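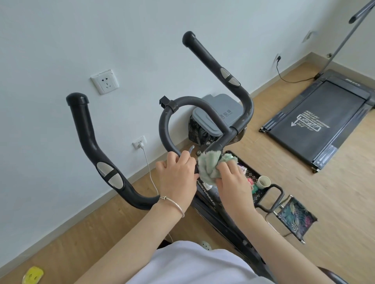

Learning from hands that wipe and tinker

When I rang Perihan Ateş she was still cheerful about her group's result, and she talked for a good while before I got a question in. Her method at Norkau teaches a robot household upkeep from recordings made at head height, like the one of an exercise bike being wiped with a green cloth.

"One hand wipes and the other is holding a little tool," she told me. "We used to label that as one job, and the robot got terribly muddled!"

Now each hand gets its own label, and the model learns when the two belong together. They trained on 625 recordings and kept 20 back for testing. Her colleague Valentin Moulin was doubtful at first. "I thought it would double the work," he said, laughing, "and well, it did, but the wiping is so much steadier." Narrow tubes still trouble it, and they hope to return to those in May.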